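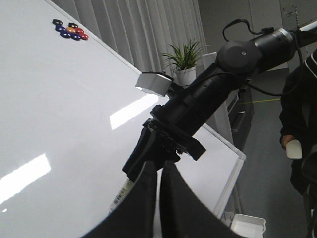
Robot arm and parallel gripper over a whiteboard, with a person standing at the side holding a white handheld device.

Home About Shared Labs Bookings Safety Contact

Pasholm Shared Labs: Frequently asked questions on working beside robot arms

These answers apply to all users of the Pasholm and Casberg sites, including visiting groups and contractors. They supplement the Saltix Code of Practice, which prevails wherever the two differ.

Who may work with an arm while it is powered?

Any person who holds a current site induction and has been signed off on the arm concerned. Sign-off on one arm does not carry over to another, even of the same model. Visitors may observe from outside the marked floor line in the company of an inducted user.

What does the floor tape mean?

Yellow tape marks the working boundary. It is set at a minimum of 815 mm beyond the furthest reach of the arm with its usual tool fitted. Users who fit a longer tool must have the boundary checked before the first powered movement. Tape that has lifted or worn through is to be reported and the arm left off until it is replaced.

May I enter the boundary during a task?

Yes, in reduced-speed mode only. Tool speed is then limited to 100 mm per second, and a second inducted person must remain within reach of an emergency stop. Hands are to be kept clear of the gripper fingers at all times, including when the program is paused. A paused arm is to be treated as a moving arm.

Are writing and wiping tasks considered low risk?

They are assessed in the same way as any other contact task. A marker is a light object, but the force behind it is that of the arm. The assessment must record the contact force limit, the angle of approach and the action the arm takes if the surface is not found at the expected height. Boards are to be secured so that they cannot tip or slide under load. 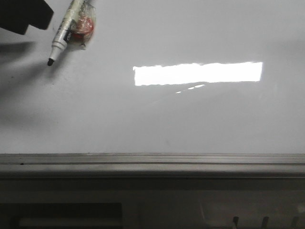
The first approach to any surface is made at reduced speed, and the program is to stop short of contact until the user confirms the height. Where the surface is glossy, overhead lighting should be considered in the assessment if the task relies on cameras. Blinds may be drawn and individual lights switched off on request.

How should cables be managed?

Cables on the arm need enough slack for the full range of every joint, and no loop may be able to catch on a fixture or on clothing. Run each joint through its range by hand or at reduced speed after any change. Cables crossing a walkway must be covered.

Can loose items be left near the arm?

Only those the task requires. Chairs, bags and drink bottles should be moved outside the boundary before automatic running begins.

What do I do after an unexpected contact?

Press the emergency stop, see to any injured person and leave the arm as it is. Ring the duty desk on extension 1312. The arm may not be restarted by the person who was running it, however minor the contact, until the Robot Safety Officer has cleared it.

How long are records kept?

Risk assessments and contact reports are kept for four years. Users may ask for copies of their own at any time.

Who do I contact about an exemption?

Exemptions are granted in writing by the Robot Safety Officer, Knut Kasten. Applications for the Rao teaching cell close at the end of April and cover the following term.

This site uses cookies to remember your preferences. By continuing to browse, you agree to our use of cookies. Accept Manage settings

Related pages
Induction bookings, Pasholm and Casberg
Contact report form
Gripper and tool change checklist
Rao teaching cell: conditions of use
Saltix Code of Practice: summary of changes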